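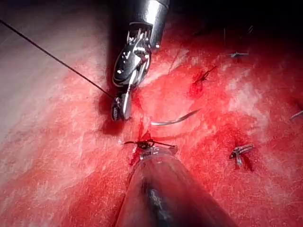

How much do I have to tell coworkers about being out for surgery?

Giuliana Cuervo

I'm having my gallbladder out in May. It's planned, it's dull, and the surgeon talks about it the way my mechanic talks about brake pads. I'm not worried about that part.

I'm worried about the office. I work at Trimanico, in the Dristedero branch, where there are 38 of us on one floor and the walls stop a foot short of the ceiling. Last year a man in billing had a mole removed and by lunch there was a card going around with a sailboat on it that said "Thinking of You in This Difficult Time." He was at his desk. He had to sign it by accident because it was in the stack with the birthday cards.

I would like to be gone, have the operation, and come back. I would not like to discuss bile with the sales team. My manager already knows I need time off and is fine about it, but she has asked me what I "want the messaging to be," and I don't have messaging. I also have to put something on our shared calendar (we use a thing called Yurt, which makes you pick a colored tag for every absence and has no tag for "none of your business").

So, what do I say? Do I tell them it's surgery? Do I say vacation and then come back paler than I left? And what do I do about the people who will ask anyway, because there are at least two who will, and one of them brings banana bread.

38 people found this useful

plainbagel

Don't say vacation. I said vacation. I was out for a hernia repair and told everyone I was going to the lake, and when I got back I had to have opinions about the lake. People wanted to know where we ate. Somebody else had been to the same lake and wanted to compare docks. I was holding a cushion against my stomach the whole time and laughing at dock stories, and laughing was the one thing I'd been told to go easy on.

"Out on leave, back on Wednesday the whatever" is enough. If the calendar forces you to pick a tag, pick the most boring one it has. Ours had "Administrative," and in three years I have never heard anyone ask a follow-up to Administrative.

For your manager, write the sentence for her. She's asking about messaging because she's afraid she'll say the wrong thing in a meeting, so hand her something she can read out loud: "Giuliana is on leave for a bit, please send the Jateck invoices to so-and-so." Put a work instruction in the second half. Everybody's mind goes straight to the work instruction and how it affects them, and you have vanished.

As for the banana bread person, you have two choices, and I've tried both. You can say "all taken care of, thanks, how's your kitchen remodel?" Or you can tell them one thing that's true and very tedious, like how long you were on hold with the insurance company. I was on hold for 16 minutes and I can make that last for 13. They leave on their own.

One practical note. Set up your out-of-office reply the day before and have it say when you're back, with a couple of days' padding. I set mine for the exact day and was answering email from the couch in a robe, very badly. I agreed to something in that robe that I am still doing.

Marked useful 16 times

hollis_b

Just tell them. Its a gallbladder. Half the people over 50 in my office dont have one. You will get more questions being mysterious than if you say gallbladder, get it over with. When my sister in law wouldn't say why she was off, people decided she was getting divorced, and then HE heard it.

Marked useful 2 times

Two Left Mittens

Somewhere between those. I think hollis_b is right that a total blank gets filled in by the people with the least to do, and plainbagel is right that you don't owe anyone an anatomy lesson. What I did was say "a minor medical thing, planned ages ago, I'm fine." The words doing the work there are "planned ages ago." People get nosy when they smell an emergency. Something that has been on the books since winter has no smell at all.

Tell one person the whole story. Choose somebody who is reliable and a little bit feared. When the others start wondering out loud, that person says "she's fine" in a certain tone and it's finished. In my office this was a woman in payroll who also controlled the thermostat, so nobody pushed it.

Check what your HR people actually need on paper, too -- at most places that goes to HR and stops there, and your manager may not need the details at all. I had typed out two paragraphs about my own insides before I noticed the form had a box for "expected return date" and a box for "signature," and that was the form.

Oh, and do the boring handoff properly. Passwords, where the Jateck folder is, who gets a call if the printer does the thing. Most of the texts I got while I was flat on my back had nothing to do with my health. They were about toner. One said "hope you're resting!!" and then asked about toner.

If a card turns up, say thank you and put it in a drawer. I got the sailboat too. It must come in a pack.

Marked useful 13 times

Filed under: Work & Office > Time Off > Awkward Conversations

Shared 13 times

4 comments

Giuliana Cuervo: Thank you all. I've gone with "planned ages ago" and Administrative, which Yurt does have, in a kind of beige. My manager was so relieved to get a sentence she could read that she printed it.

fernside: Following because I'm out for my knee and my office has a cheer committee. They have a budget.

plainbagel: @fernside Use the hold music story. You can have my 16 minutes.

hollis_b: still say just tell them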